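Endcombe Skate Jam: Questions from Riders

Who can enter?
Any rider from 8 years old. Riders under 16 need a paper signed by a parent.

How many runs do I get?
Two runs in each round. The judges keep only the better one.

Can I ride both BMX and scooter?
Yes, but you must pay for each class separately.

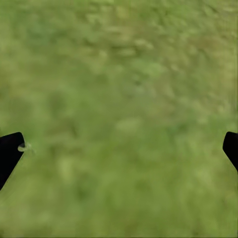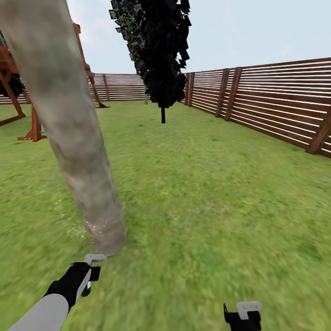
Green grass, in both views.

When does the registration close?
It closes 6 days before the event in January. After this date we can not add names.

Is a helmet required?
Always, also in practice.

Who do I contact about results?
Please write to Pak-hei Leung at the Nareo desk.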